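Gudeo finally owned up to the leak, in an email that landed just after 7am while I was still in my dressing gown. Old passwords and home addresses, nearly 62 thousand of them, and mine is in there because I signed up years ago to get a discount on a lamp. I didn't even like the lamp!

So that was my morning gone. I changed the password there, then remembered I'd used the same one for Bukon, and for the Nunholm library account, and for the email address I keep for junk. Rianne Schouten has been on at me about this since last December and she was very gracious on the phone — only two sighs. She talked me through setting up a password manager, which took three goes as I kept mistyping the long one I'd just made up.

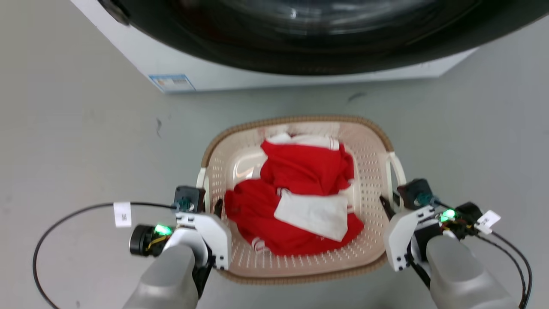
Wash day, in between passwords.

Frans Hoekstra rang after lunch to say he'd had the same email and had deleted it, thinking it was a scam. I told him to go to the site by typing the address in himself and not to click on anything. He wanted to know if Moodley would be next, they run his whole booking system. How should I know?

Still to do: the bank, the phone company, and that photo site I can't get into at all. It keeps asking for my first pet's name and I must have lied.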